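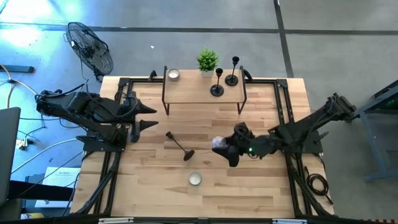

Tâm Ung

Decorative Items and Display Surfaces: Inspection Checklist with Comments
Wakden House, Room 206
Date of inspection: 2025-07-17
Previous inspection: June

Scope

This checklist covers tabletop displays in shared rooms at Wakden House. It applies to candles, candle holders, live and artificial plants, raised shelves and the surfaces they stand on. Wall fixtures and window treatments are recorded on a separate form. Each item is marked Satisfactory, Action Required or Not Applicable, and the inspector's comments form part of the record.

Section 1. Table surface

1.1 Surface free of scorch marks, wax residue and standing water.
Satisfactory. The light wood strips were checked by hand along the grain. One dull patch near the back was noted in June and has not grown. No treatment is needed at this time.

1.2 Surface level and stable under light pressure.
Satisfactory. No rocking was found when pressure was applied at each corner.

1.3 Surface clear of items not listed for display.
Action Required. A small, pale, crumpled item was present and does not appear on the display list. Paper, tissue, fabric and similar light materials are not to be kept on or over any surface where candles are displayed — this applies whether or not the candles are in use. Remove and discard, or return to the owner.

Section 2. Raised shelf

2.1 Shelf board sound, without splits or raised edges.
Satisfactory.

2.2 Legs upright and firmly attached.
Satisfactory. The black metal legs are thin, and the fixings should be tightened by hand at every inspection. One fixing took a quarter turn.

2.3 Items placed fully within the edges of the board.
Satisfactory, with comment. The tealight stands near the left end of the shelf. It is within the edge, but a position farther in is preferred. Staff setting out the room should leave a hand's width between any candle and the end of the board.

Section 3. Candles

3.1 Tealights contained in a metal or glass cup.
Satisfactory. The tealight is in a silver metal tin. The tin showed no dents or leaks.

3.2 Candles for display only in rooms without a posted flame permit.
Satisfactory. Room 206 has no permit. The tealight may remain as a decorative item and must not be lit. Battery tealights from the Unico supply list may be substituted without further approval.

3.3 Clearance between candles and plants.
Satisfactory for display use. The tealight and the plant share one shelf. This arrangement would not be accepted in a room where candles are lit, and the two items must be separated before any permit application is made.

3.4 Matches and lighters stored elsewhere.
Satisfactory. Matches and lighters are held at the front desk.

Section 4. Candlesticks

4.1 All candlesticks upright.
Action Required. Two black candlesticks stand on the shelf, the shorter in front of the taller. A third lies on its side on the tabletop below. It is to be stood up in a stable position or put away. A round-based candlestick lying down can roll, and the cup rim may mark the wood.

4.2 Bases flat and free of wax or grit.
Action Required for the third candlestick only. Wipe the base and test it on a level surface before it goes back on display. If it wobbles, withdraw it and enter it in the repairs log.

4.3 Taller items placed behind shorter items.
Satisfactory. Keep this order when the third candlestick is returned. Do not crowd the right side of the shelf to make room for it; the tabletop is acceptable.

4.4 Felt pads fitted where required.
Not Applicable. The Grimard finish used in this room does not require pads. Pads remain compulsory on lacquered tables.

Section 5. Plants

5.1 Pot stable and undamaged.
Satisfactory. The white pot is placed toward the back edge of the shelf, near the center. Confirm after dusting that the whole base of the pot rests on the board.

5.2 Leaves clear of walkways and seating.
Satisfactory. The green leaves are spiky but well back from the front of the shelf. Plants of this shape are not to be moved to the low tables in the reading room.

5.3 Plant entered in the Kamolrat register.
Action Required. The register entry gives the previous pot. Update the entry.

Summary of actions

Item 1.3: remove the crumpled item. Same day.
Items 4.1 and 4.2: stand up, clean and test the third candlestick. Same day.
Item 5.3: correct the register. Within 2 working days.

Items checked under this form: 14. Items left open from the June inspection: none.

Comments may be added below by room staff and should be initialed. Entries are not to be erased — strike through once and write the correction beside it. Completed forms are kept in the front office for 18 months.

Inspected by: T. Ung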